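Ok thread time. Two months on the Prendergast two-arm kit from Sturov, ppl keep asking me in DMs so putting it all in one place. Typed fast between calls, sorry

1/ What you get: two arms, two grippers, a teaching app, a support plan. We're on the rental plan with a 41 page contract. Read page 30 onward. Seriously. That's where the wear parts are

2/ Setup. Sturov says a day. Took us 2. First day was all mounting and levelling, second was the app refusing to see the left arm until someone at support had us swap a setting that isn't in the manual

3/ Support, though — good. Ataahua Tomoana on their side picked up every time and never once read me a script. Keep her

4/ The teaching part is the selling point and it's fine? You move the arms by hand, it records, you tidy it up after. First job saved before lunch. Second job took the rest of the week. Depends a LOT on how weird your part is

5/ Flat stuff, boxes, trays: easy. Long thin stuff: hmm. Anything soft: plan on a lot of retries and a lot of coffee

6/ Numbers bc someone will ask. We logged 215 attempts on our own jobs in the first stretch. 62 needed a person to step in. Most of those were in the first week and most were my teaching, not the arms

7/ Versus Gindness, which we had on trial in January: Gindness was faster out of the box, no question. But one arm, and the app logged me out constantly. For anything you need to hold AND move, two arms wins

8/ Stikham quoted us too. Nice people, price made me close the laptop

9/ Things that bug me
- cable routing. You will redo it. Then redo it again
- app has no undo on a saved path?? how
- the grippers are great on stiff edges, less great if you come in at a shallow angle
- the manual calls the same button three diferent names

10/ Things I like
- quiet. Can take a call next to it
- stop and resume works without starting the whole job over
- restarting one arm doesn't kill the other
- swap parts came in the right box with the right screws, rare!!

11/ Someone asked if one person can run it. Yes once it's taught. Teaching is easier with two, one on the arms and one on the app. Otherwise you're walking back and forth all afternoon

12/ Also asked: would it fit a small shop. Measure reach, then measure again with the elbows out. We had to shift our whole layout over bc I only did the first one

13/ Would I buy instead of rent? Not yet. Want to see the next app update land first. They say undo is coming. They've said that before

14/ If you're trialling it: bring your ugliest part on day one. Don't let the demo be their nice little box. We did the nice box and learned nothing from it

15/ Ask about pickup costs at the end of the rental too. Ours was buried in that contract, see post 1. I'm still a bit salty

16/ Couple of pics from the job w/ the white poles, then I have to run

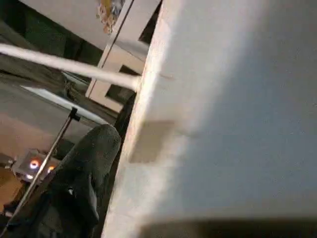
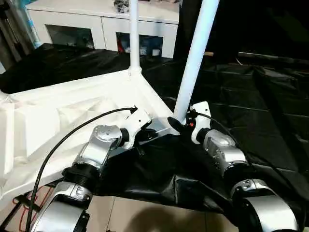 White poles job, wrist cam first, then the wider view with both grippers at the corner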